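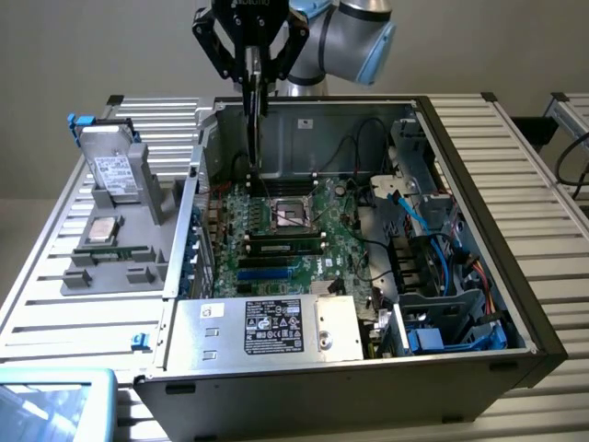

The arm over the Dell, with the CPU, a memory stick and the hard drive in the tray on the left.

So, the memory slots. I said last time that I'd write up the planner changes once they'd settled down, and they haven't settled down, but I've got a cup of tea and the long test is going, so you're getting it anyway.

Quick recap if you've wandered in from somewhere else. We're trying to get one arm to put parts back into an ordinary desktop PC, and my bit is the software that decides how the arm gets from one place to the next without clouting anything. The planner is called Antal (Mariann named it, ask her) and the thing that looks at the camera pictures and tells Antal where everything is goes by Arero. They talk to each other most of the time.

For months Antal treated the computer case as a box with no lid. Five flat walls, a floor made of motherboard, and a bit of padding on everything so we'd never get close. Lovely and fast! And completely useless for memory, as the padding around the drive bays and the padding around the power supply ate up so much room that it kept telling me there was no way in. I'd be stood there looking at a gap I could get my whole hand through, and the log would say "no path found" 7 times in a row.

I tried the lazy fix first, which was making the padding thinner. Then it found paths all right, some of them straight through where the cables live. Cables are the real pest in all this. A heatsink stays where you left it. A loop of thin wire is somewhere slightly different every time you move the case, and our model of the case didn't have any wires in it at all.

What I've ended up with is two maps. The first is the old boxy one, fat padding and all, and Antal uses it for everything above the rim of the case: tray to case, case back to tray, the big swoopy moves. The second one is only for the inside. Arero builds it fresh from the depth picture just before the fingers go in, so the cables are wherever they are today. It's a much finer grid and it's slow, but it only has to cover a small column over the slot we're aiming for. Kuldeep suggested the column and I argued with him for most of an afternoon, then went home and wrote it exactly the way he'd said. Sorry Kuldeep.

The other change is that the way in is now a straight line, always. Antal used to be allowed to curve its way down to the slot if that came out shorter, and with a long flat part in the fingers that's asking for trouble, because the bottom corner swings about far more than you'd think from watching the wrist. Now it picks a point above the slot, gets the part upright and lined up, stops, and comes down like a lift. If the column isn't clear it doesn't try to be clever. It goes back up and asks Arero for another look.

Once the part is nearly at the slot, the planner hands over and it's all force control from there. That's Dorottya's code and I only half understand it, but the short version is that it presses gently, feels for the slot by wiggling a tiny amount, and only pushes properly once the sideways forces drop off. The handover was horrible for a while. Antal would say "I'm there", Dorottya's controller would start up believing the arm was still moving, and you'd get a little jump just when you least wanted one. We had a wait of 200 milliseconds in there as a plaster over it. That's gone now! The controller starts up early and shadows the arm for the last bit of the move, so by the time it takes charge it already agrees about where everything is.

Numbers, for those who like them: the simulator has been through 493 random cable layouts, and all but 2 came back with either a clean path or a sensible refusal. The 2 are both the same bug, I think. Arero sees a shiny surface, gets no depth back from it, and marks the space as free. Space we know nothing about should count as full, obviously, and I was sure it did. There's a flag for it. The flag is spelt differently in the two programs. I'd like to blame someone but my name is on both commits.

Simulated cables are a lot better behaved than real ones too, so please don't read much into that score.

Still on my list: the tray positions are typed in by hand in a config file, and each time the tray gets knocked I have to go and nudge them. Lilla wants Arero to find the tray for itself at the start of every run. She's right, and it's probably a day's work, and I've been putting it off since June. After that it's the processor, where straight down is the easy part and getting it the right way round is the part I'm dreading.

Müzeyyen asked in the comments whether the path viewer could be shared. Yes, once I've taken out the rude variable names. I'll put a link up when it's done.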